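Cliris (student project)

Cliris is a student robotics project at Skeltanton, begun in May by members of the Olari club. Its subject is the handling of desk items with hand-held grippers. 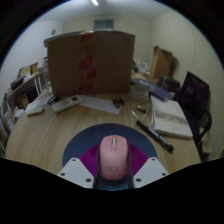 Members work in pairs and log each attempt on a shared sheet — 391 entries by Friday, November 5, 2021. Common tasks include picking up a computer mouse and placing it beside its pad. 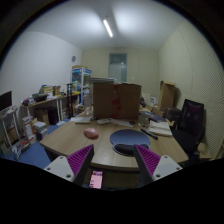 Competition

The club entered the Laryea Cup with a team of 13.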